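Wine corner check -- tabletop rack and loose bottles
Eltari tasting room, August 2020
Filled in by Liesbeth Verschueren

1. Rack stands level, all feet on the table
OK. I gave it a little push on both ends and it didn't rock, hooray!

2. Bottles lie fully in their cells
Mostly OK. I'd like the green one with the cream label pushed back a bit, it pokes out toward the table and sleeves catch on things like that.
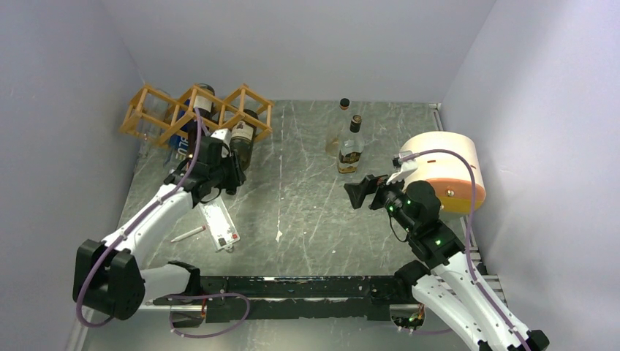 Rack in the back left corner, two upright bottles by the back wall.

3. Table clear around the rack
Not quite -- there's a white card and a thin white stick lying out front. Small stuff, but please find them a drawer.

4. Slats and screws
No cracks that I could feel. I went over the screws with my fingers (no screwdriver, mine is still at Lonia) and none of them turned. Let's do it properly next May.

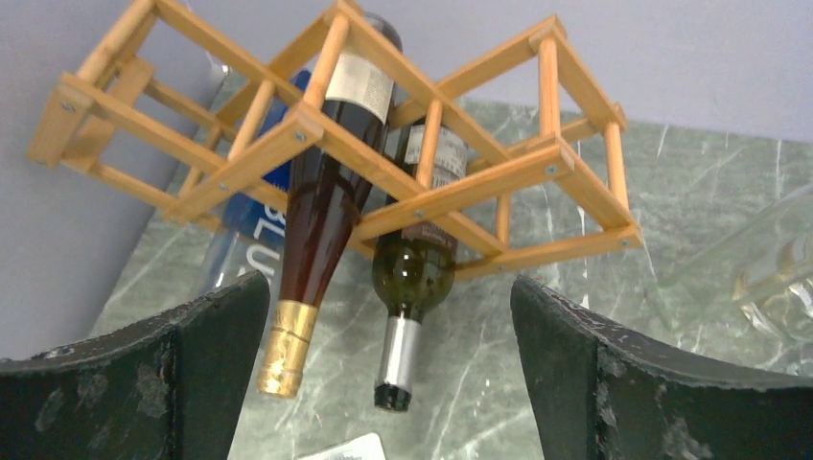 Screws at the crossings, gold-capped bottle resting neck down.

5. Labels readable without lifting the bottle
Partly. A slat runs right across the white label on the amber-brown one. Turn it a little, please!

Next check: 11 weeks from now.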